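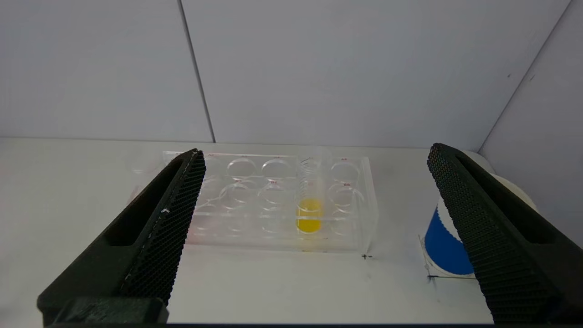 Trostik-Greifer an der klaren Platte, dazwischen das Röhrchen mit der gelben Lösung.

Trostik im Farblabor: ein halbes Jahr mit dem Laborarm

Lesezeit: 5 Minuten

Seit Dezember steht bei uns im Prüflabor von Cruickshank ein Trostik, geliefert und eingerichtet von Grelevura. Wir prüfen Farbstofflösungen für Textildruckereien, und ein großer Teil der Arbeit besteht darin, Röhrchen aus einem Ständer zu nehmen, in ein Becherglas zu geben, zurückzustellen und das Ganze zu protokollieren. Ich leite die Frühschicht und habe den Arm weder ausgesucht noch bezahlt. Diese Besprechung schreibe ich aus der Sicht von jemandem, der täglich damit arbeiten muss.

Aufbau und Einrichtung

Geliefert wurden Arm, Greifer, Steuerrechner und die Software Protcombe, mit der man die Abläufe anlegt. Die Wandpaneele und den Tisch haben wir selbst besorgt. Grelevura empfiehlt helle, matte Flächen, und daran sollte man sich halten. Unser erster Versuch mit einer Edelstahlplatte war unbrauchbar, die Kamera fand die klaren Ständer auf dem spiegelnden Untergrund nicht zuverlässig.

Zwei Tage waren für die Einrichtung angesetzt, vier sind es geworden. Der Techniker war freundlich und kannte sein Gerät, das Handbuch auf Deutsch kam aber erst Wochen später. Wer kein technisches Englisch liest, kommt bis dahin nicht weit. Bei uns hat das zwei Kolleginnen betroffen, die dadurch später eingearbeitet wurden als der Rest. Das hätte man vermeiden können.

Die Abläufe legt man in Protcombe als Folge von Griffen an. Jeder Griff braucht eine Startposition, eine Zielposition und eine Griffweite. Der Arm erwartet seine Gegenstände an festen Plätzen, mit kleinen Abweichungen kommt er zurecht. Unser Grundaufbau besteht aus einem Ständer links und einem rechts, den blau-weißen Bechern an den Enden der Reihe und dem Becherglas auf dem schwarzen Kreuz in der Mitte. Wir stellen ihn vor jeder Schicht von Hand hin. Wer es ein paarmal gemacht hat, braucht dafür keine Vorlage mehr.
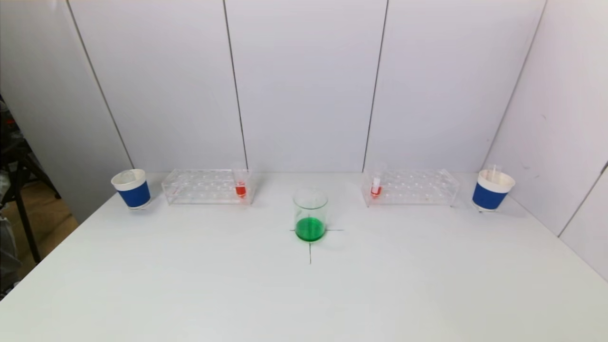

Was der Arm kann und was er liegen lässt

Röhrchen greifen und versetzen kann er gut. Die Backen haben auf der Innenseite eine Auflage mit feinem Wabenmuster, und der Halt ist ordentlich. In den ersten 441 Läufen, die wir ausgewertet haben, mussten wir 36 Mal eingreifen. Meistens saß ein Röhrchen schief im Ständer und der Arm blieb stehen. Das ist mir lieber als ein Arm, der trotzdem zudrückt. Zu Bruch gegangen ist bei uns bisher ein einziges Röhrchen, und das war beim Einräumen, also unser Fehler.

Schwächer ist er beim Ausgießen. Kleine Mengen laufen sauber, bei fast vollen Röhrchen tropft es neben den Rand. Wir füllen deshalb niedriger als früher. Etiketten liest das System nur, wenn sie zur Kamera zeigen. Beim Einstecken muss man also auf die Drehung achten, was vorher völlig egal war.

Schnell ist der Trostik nicht. Eine geübte Kraft schafft dieselbe Reihe in deutlich kürzerer Zeit. Der Vorteil liegt in der Menge am Stück: Er macht den letzten Griff genauso wie den ersten. Bei Reihenproben sind unsere Messwerte seither gleichmäßiger geworden, und wir müssen seltener wiederholen.

Was sich für uns geändert hat

Gekündigt wurde niemandem, das war vorher schriftlich zugesagt und wurde eingehalten. Die Arbeit ist trotzdem eine andere. Früher waren wir zu dritt am Probenplatz, jetzt ist dort eine Person eingeteilt, die rüstet, überwacht und Störungen behebt. Die beiden anderen sind in der Auswertung und bei den Kundenanfragen.

Mostafa Bensaid arbeitet am längsten von uns in diesem Labor und kommt mit der Umstellung gut zurecht. Sein Handgelenk macht seit Jahren Ärger, und die langen Röhrchenreihen waren für ihn der schlimmste Teil des Tages. Er schreibt inzwischen die meisten Abläufe in Protcombe, obwohl er vorher nie programmiert hat. Eine Zulage bekommt er dafür bis heute nicht. Das Gespräch mit der Personalabteilung ist für den 6. Juni angesetzt.

Ottilie Fankhauser sieht es kritischer. Sie hat an der Farbe und am Fließverhalten oft schon gesehen, dass mit einer Charge etwas nicht stimmt, bevor ein Messgerät es gezeigt hat. Wer die Röhrchen kaum noch in der Hand hat, verliert diesen Blick, sagt sie, und die Neuen bekommen ihn gar nicht erst. Ich gebe ihr recht. Wir haben deshalb einen Vormittag in der Woche, an dem alle Proben von Hand laufen. Die Geschäftsführung war davon nicht begeistert, hat es aber genehmigt.

Unterschätzt haben wir das Überwachen. Neben einem Arm zu sitzen, der langsam Röhrchen umsetzt, macht müde, und zwar schneller als die Handarbeit. Nach einem Monat haben wir den Wechsel auf 90 Minuten festgelegt – seitdem geht es.
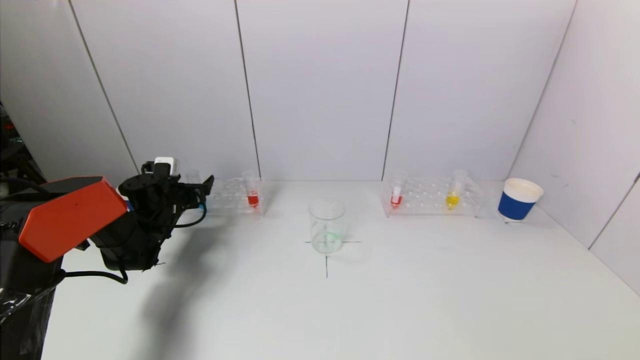 Reinigung und Pflege bleiben vollständig bei uns, und davon stand im Angebot wenig. Täglich wischen wir Tisch und Backen ab, einmal in der Woche kommen die Ständer heraus. Der Sockel des Arms steckt in schwarzer Folie, die ordentlich knittert und sich entsprechend schlecht abwischen lässt. Eine glatte, passende Haube gehört meiner Meinung nach zum Lieferumfang. Auch das schwarze Kabel, das vom Greifer im Bogen unter dem orangefarbenen Gehäuse hindurchgeht, würde ich mir enger geführt wünschen. Beim Wischen hat man es ständig am Ärmel. Auf Nachfrage bekamen wir Kabelclips zugeschickt, die aber nicht auf unser Modell passten.

Kosten

Zum Kaufpreis darf ich nichts sagen. Der Wartungsvertrag kostet uns 900 Euro im Quartal, ein Satz neuer Backenauflagen 500 Euro. Letzteres finde ich für ein Verschleißteil zu viel. Der erste Satz hält bisher. Die Lizenz für Protcombe ist im Wartungsvertrag enthalten, läuft also mit ihm aus. Das sollte man vor der Unterschrift wissen, bei uns hatte es im Einkauf keiner gelesen.

Der Telefondienst von Grelevura ist an Werktagen bis 17 Uhr besetzt. Unsere Spätschicht hat davon nichts und schreibt Störungen auf einen Zettel für den nächsten Morgen.

Bewertung

Griffsicherheit: gut
Ausgießen: ausreichend
Software: gut, nach Einarbeitung
Dokumentation: mangelhaft
Pflegeaufwand: höher als angegeben

Für Labore mit langen, gleichförmigen Reihen würde ich den Trostik empfehlen. Wer viele verschiedene Kleinaufträge hat, rüstet mehr um, als er spart. Und die Leute, die daneben arbeiten sollen, gehören vor dem Kauf an den Tisch. Wir wurden erst gefragt, wo die Steckdose hin soll.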